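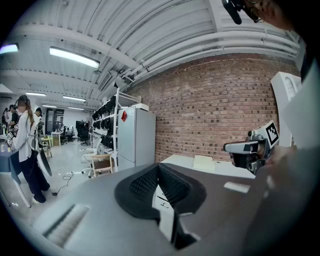
Looking after a mesh-backed office chair

A shared workroom gets dusty faster than an office at home, and chairs get the worst of it. Mesh holds on to fine grit, and once it has been sat on for a month or two it works its way in. These are the jobs we do at the Naston workroom.

1. Vacuum the mesh first, front and back, with the soft brush. Never start with a wet cloth on a dusty chair. You will only make paste.

2. Mix a small squirt of washing-up liquid into 300 ml of warm water. Dip a cloth, wring it hard and wipe along the mesh, then across it.

3. Wipe the plastic parts with the same cloth. An old toothbrush gets into slots and ribbed edges.

4. Leave it overnight before anyone sits down.

Turn the chair over while you are at it and pull the hair and thread off the castors. A crochet hook is good for this. Check the bolts too -- they work loose, and a wobbly seat is usually a loose bolt.

Floors and cables

Bare concrete sheds dust for years if it has never been sealed. Sweep with a damp broom, or throw down a handful of damp sawdust and sweep that up. Lift any cables before you start. A cable left across a concrete floor gets run over by castors, and the plug end suffers first. 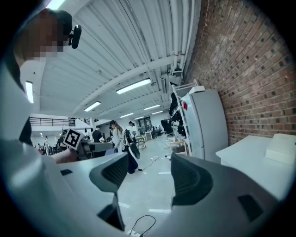 Coil each one loosely, tie it with a strip of old inner tube and hang it up. We did have a box for them, and it was a tangle within a week.

Lights and pipes

Ribbed metal ceilings and high pipes collect cobwebs along every edge. Use a long-handled duster and work from the far end towards the door. Switch the fluorescent lights off and let them cool before you dust them -- dry cloth only. Do this before the chairs and the floor, or you will be doing those twice.

At Ukow they do the high parts every April. We find twice a year is better, and it takes around 3 hours with two people.

Last updated: 15/02/2023

Contact us | © Flakham Household Notes | Back to top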